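Ticket 43 – Bed station: props rule and cloth handling checklist
Opened by: Tayla Tapsell
Assigned: Rhys Hollis
Status: open

Tayla, Thursday 9:40
Going through the Tawhiri takes against our practice sheet. Rule 7 says only listed props on the sheet, and food and chargers stay off. I'd love us to get strict on this one!

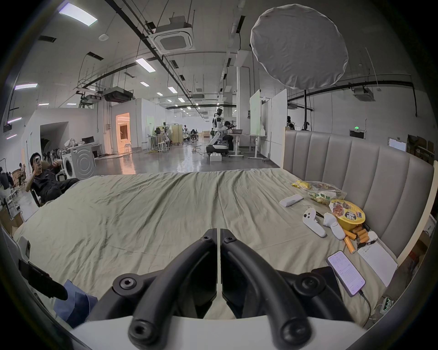
Rule 7 also covers phones, lit or not. Could we add a line for loose batteries? The sheet doesn't mention them at all.

Rhys, 10:15
Yes please – batteries get their own line. Next up is rule 8, two-gripper holds. Both grippers need a grip on the cloth before anyone starts to spread it. Love how clear this one reads now. 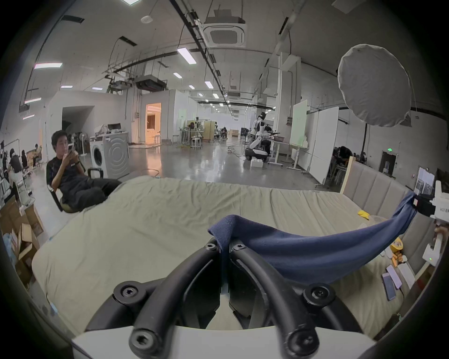 Navy towel held between two grippers, bed station

Lorraine, 11:05
Great stuff. For rule 9 I'd write "hold by the corners, top edge up, a little sag is fine". Pulling it tight was the old Netholm wording and I never liked it.

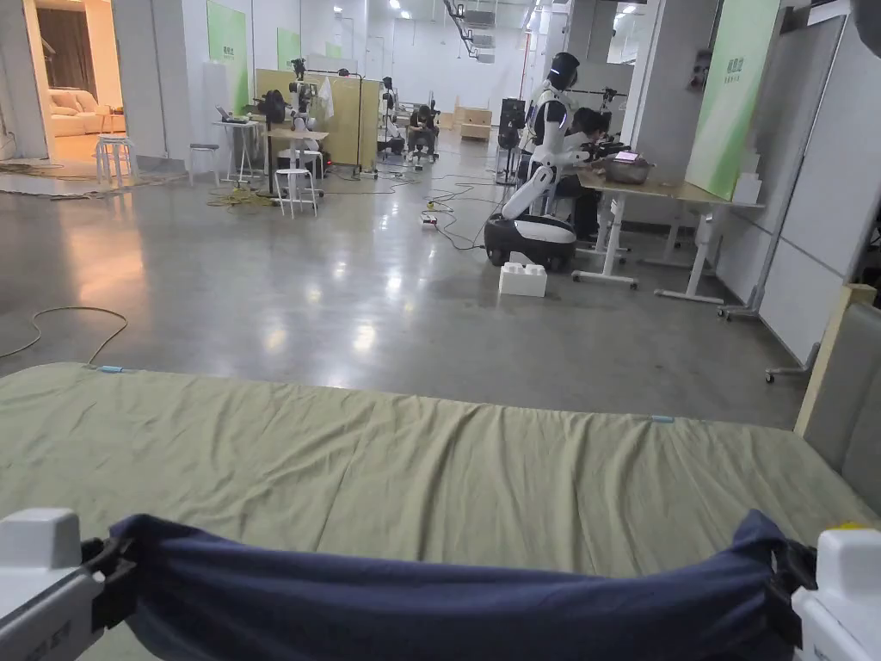
Rhys, 11:30
Sag wording is in. Still to do: cables on the floor near the bed, which need a rule of their own. Angus has a draft from Brodville and it's really good – will paste it in after lunch.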